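Cahier d'atelier, 30 mai 2026

Samedi, atelier calme, j'en profite pour mettre au propre mes notes sur le kit de préhension que Zaltholm nous a prêté à l'essai. On a jusqu'en août pour dire si on le prend ou si on le renvoie, et vu comme le temps file je préfère écrire maintenant tant que c'est frais.

Pour mémoire : le kit, c'est deux pinces à main, les doigts de rechange, une mallette, et l'abonnement Curnero pour relire et trier les prises. L'abonnement, je l'ai à peine ouvert. L'export marche, l'interface rame, et je n'ai toujours pas trouvé comment renommer un lot sans le dupliquer (si quelqu'un sait, écrivez-le dans la marge, merci !). J'ai laissé un message au support mercredi, pas de réponse pour l'instant.

Côté prise en main, bonne surprise. Je m'attendais à avoir le poignet en compote au bout d'une demi-heure et pas du tout, j'ai fait deux séries de 20 prises avec une seule pause café entre les deux. La gâchette est un peu dure au début de course puis ça glisse bien. Par contre pour les petites mains c'est limite, il faudra essayer la poignée courte avant de commander quoi que ce soit. 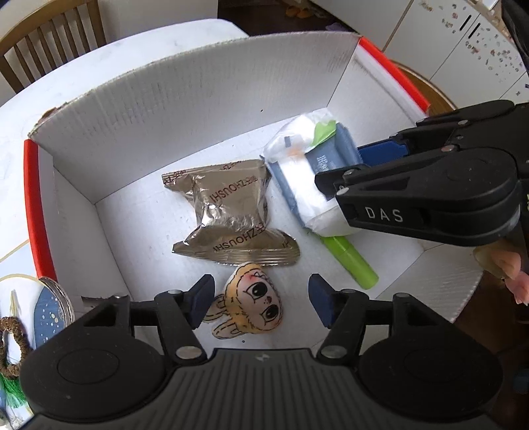
Les doigts souples, c'est vraiment là-dessus que je voulais me faire un avis, parce que c'est ce que Zaltholm met en avant dans sa plaquette et que c'est aussi ce qui s'use. Les sachets me donnent toujours du fil à retordre : un emballage alu tout froissé comme le doré marqué ERZHOUSHI, avec sa bosse carrée au milieu, ça n'offre pas du tout la même prise que le plastique mou bleu et blanc d'à côté. Et puis il y a le plat, genre la tête de personnage à oreilles de lapin posée au fond du carton, et là je me méfie de tout ce qui a des patins épais. Ma règle pour la suite : une série par type d'objet, jamais de mélange dans les notes, sinon on ne saura plus ce qui a raté et pourquoi.

Chiffres de la semaine, à prendre comme ils viennent : 80 essais notés, dont 12 ratés. Sur les 12, neuf sur des choses minces ou plates, donc pas de mystère. Les trois autres sont des bêtises de ma part, j'ai serré trop tôt. Je trouve ça correct pour un matériel sorti de sa mallette lundi ! À titre de comparaison, avec les vieux doigts rigides Mirzaei on n'a jamais tenu une semaine sans en recoller un, et je ne parle même pas du bruit.

Ce qui m'embête : les axes. Il faut une clé que personne n'a ici et qui n'est pas dans le kit, j'ai fini par en limer une. Changer un jeu de doigts m'a pris une vingtaine de minutes la première fois, beaucoup moins la deuxième, mais quand même. Le devis Wedthorpe, lui, comprend l'outillage et une visite de réglage. C'est plus cher, il faut que je remette les deux côte à côte avec les pièces d'usure dedans.

À faire :
- tester la poignée courte
- refaire une série sur objets plats avec les patins fins
- relancer Curnero pour les lots
- demander à Zaltholm le prix des doigts seuls
- ranger la clé limée dans la mallette, PAS dans le tiroir

Mon avis du moment, je penche pour garder le kit et laisser tomber l'abonnement, si on peut séparer les deux. À revoir après la série sur le plat.

3 commentaires · 5 partages

Entrées récentes
Doigts rigides Mirzaei : collage, suite et fin
Devis Wedthorpe, première lecture
Déballage de la mallette Zaltholm
Curnero : créer un compte d'atelier
Inventaire des cartons et bacs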